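Arrumar a oficina de casa: o que funcionou no meu cantinho de reparos

Publicado em 2025-11-30

Quem conserta coisas em casa conhece bem aquele momento: a chave de fenda está na mão, o aparelho está aberto em cima da mesa e o parafuso que faltava rolou para dentro de algum pote misturado com pregos, pilhas velhas e tampinhas. Passei anos assim! Em junho resolvi dar um jeito no meu canto de reparos, e gostei tanto do resultado que juntei aqui as dicas que mais uso.

Comece pela mesa

Uma superfície clara muda tudo. Parafuso preto em bancada escura some, e arruela pequena também. Se a sua mesa é escura, cubra com uma folha de fórmica branca ou até com uma cartolina grossa presa com fita. A minha bancada antiga tinha 75 cm de altura e eu vivia com dor nas costas; subi os pés com calços de madeira e foi uma alegria. Para quem trabalha em pé, vale testar a altura com uma pilha de livros antes de cortar qualquer coisa.

Limpe a mesa no fim do trabalho, mesmo que o conserto fique pela metade. Pano úmido com uma gota de detergente neutro, depois pano seco. Álcool eu deixo para manchas de cola e marcas de caneta. 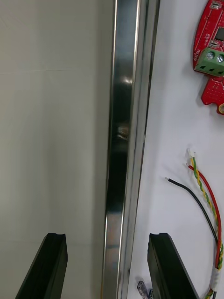

Para as partes de inox, o pano de microfibra é imbatível. Passe sempre no sentido do polimento, nunca em círculos, e seque logo em seguida para não ficar marca de água. Manchinha teimosa sai com bicarbonato e água, uma pasta bem mole, sem esfregar com força. Palha de aço, nem pensar – ela risca e ainda pode deixar partículas que enferrujam.

Bandejas rasas, sempre

Se eu pudesse dar uma única dica, seria esta: troque os potes fundos por bandejas rasas. No pote fundo a gente cavouca, na bandeja a gente enxerga. Comecei com as da Drokell, que são simples e aguentam pancada, mas forma de bolo velha, tampa de sorveteira e bandeja de padaria servem do mesmo jeito.

Separe por tarefa, e deixe o tipo de peça para as gavetas. Está consertando o ventilador? Tudo do ventilador vai para uma bandeja só: hélice, parafusos, capa, o que for. Assim, se o almoço ficar pronto no meio do serviço, você larga tudo e volta depois sem susto.

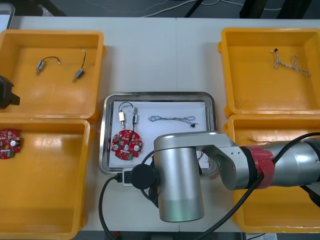
Outra coisa ótima é escolher uma cor e ficar nela. Tudo que está em andamento fica em recipientes da mesma cor, e o que já está guardado vai para caixas transparentes com etiqueta. Parece frescura, mas a família inteira aprende rapidinho no que não pode mexer!

Fios e cabos sem nó

Ah, os fios! A gaveta de cabos é o terror de qualquer casa. A minha tinha uns 63 pedaços, entre carregadores sem dono e extensões cortadas. Primeiro passo: jogue tudo no chão e leve para a reciclagem de eletrônicos o que estiver ressecado ou rachado. Depois junte os que sobraram por comprimento e prenda cada grupo com uma voltinha de fita.

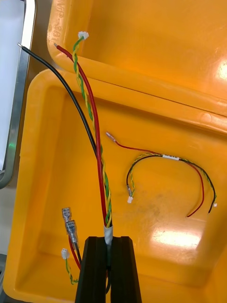 A fita crepe é boa porque dá para escrever em cima, só que resseca com o tempo e solta aquela cola chata. Para guardar por muitos meses prefiro velcro em rolo (uso o da Tristska, de 155 cm, e corto em tirinhas). Enrole o fio em voltas largas, sem dobrar, e nunca aperte em torno do aparelho. E, claro, qualquer reparo em fio se faz com tudo fora da tomada.

Papel no fundo da bandeja

Este truque peguei da cozinha, de tanto forrar assadeira. Uma folha branca no fundo da bandeja segura a graxa, evita que as peças escorreguem e facilita demais a limpeza. Papel manteiga funciona para peças oleosas; para o resto, sulfite comum.

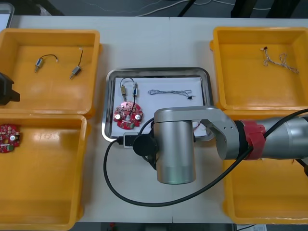
A melhor parte é que dá para escrever no papel! Eu desenho o contorno do aparelho e vou colocando cada parafuso no lugar de onde saiu, com uma setinha ao lado. Na hora de montar, é só seguir o desenho. Quando termino, dobro a folha e guardo com o manual, caso precise abrir o aparelho outra vez.

Miudezas que valem a pena

Um ímã preso com fita no cabo de uma vassoura recolhe parafuso caído num instante. Sachê de sílica nas gavetas de ferramenta ajuda contra a ferrugem. Luminária de braço articulado, de preferência do lado oposto à mão que trabalha, tira a sombra de cima do serviço – a minha é uma Jeddale antiga, comprada usada, e continua firme.

Na próxima página quero falar de colas, que é assunto comprido. Enquanto isso, separem as bandejas e boa arrumação!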